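Keeping frozen food frozen on a long drive with no cooler?

Flumlow Community Help > Kitchen and Food > Storage

Posted by Ilse Lindemann

Hi all, first time posting, so sorry if this is in the wrong spot. I'm driving home to my parents' place in April and my mom has asked me to bring a bunch of frozen stuff from the Polish grocery near me (pierogi mostly, plus two of those big poppyseed rolls she can't get out there). It's 182 miles, so a little over 3 hours if I don't stop, and I always stop.

My hard cooler cracked last summer and I don't really want to buy another one for a single trip. What I do have is a pile of those shiny-lined shopping bags from the supermarket. Are they any good for this? Or do they just keep your milk cool on the way across town? My back seat also gets full sun the whole way, if that matters. The trunk is packed with other junk but I could move things around.

Also, if the pierogi soften a little, can I put them back in the freezer or is that it for them?

Thanks!!

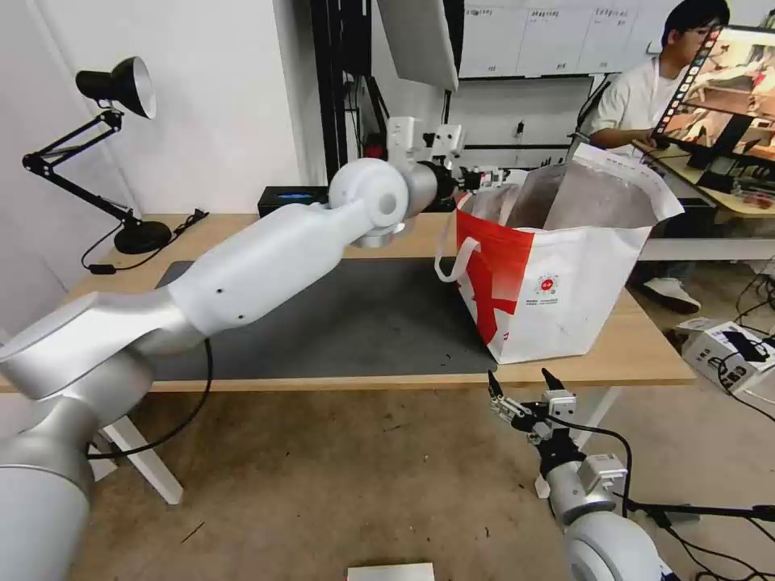 Last edited February 14, 2025 by Ilse Lindemann

Edit: added a picture. The red and white one with the gray lining is the kind of bag I mean. It stands up on its own pretty well, but the top is kind of crumpled and I'd have to fold it over or clip it somehow.

2 replies

Valdemar Frandsen

I do this drive (well, a drive like it) a few times a year with frozen fish, and I've used lined bags for it plenty. They work better than people think, as long as you treat them like a cooler and don't just toss things in on top of each other with air gaps everywhere.

What I'd do: the night before, turn your freezer down as cold as it goes and spread the food out so it all freezes rock hard. Stuff straight out of the store's freezer case has usually warmed up a bit by the time you get it home, so don't buy it on the morning you leave. Put the empty bag in the freezer for an hour too if there's room. Then pack it tight. Frozen water bottles on the bottom, food in the middle, another frozen bottle on top, and fill any holes with dish towels. The towels matter a lot! Air is what kills you.

For the top, roll it down a couple of times and use big binder clips. I have some Kesa bag clips that came in a set of 4 and they hold fine, but clothespins would probably do it too. Then put the whole thing inside a second bag, and wrap a blanket or an old sleeping bag around that.

And please move it out of the sun. Trunk if you can, or the floor behind the passenger seat with a coat over it. Mine went on the back seat once in the sun and I had shrimp soup by the time I got to Salcedo.

On refreezing: if there are still ice crystals in them, or they feel as cold as they would coming out of the fridge, you can put them back. They may stick together and get a little mushy when you boil them. If they've gotten warmer than that and you don't know for how long, I'd toss them, especially the meat ones. The poppyseed rolls should be okay either way, they're basically bread. Just let them finish thawing and eat them that week.

Don't open the bag at rest stops to check. I know you'll want to.

cirnow_dad

just get a styrofoam box, the pet store gives them away sometimes because their fish come in them. I got mine free. the bags are ok for ice cream from the store to the house and thats it imo. my wife did a trip with roughly 200 dumplings for a church thing and they came out as one giant dumpling

Ilse Lindemann

Oh no, one giant dumpling, my mom would never let me forget it. Thank you both! I'm going to try Valdemar's double bag setup with the towels and clear out a corner of the trunk. There's a pet store by my work, so I'll ask about a box too, and if they have one the bags can just hold the rolls. Valdemar, do you think regular water bottles are fine for freezing or should I pour some out first?

Valdemar Frandsen

Pour a little out first, maybe an inch, or they'll bulge and can split. Leave the cap loose until they're frozen and then tighten it before you pack.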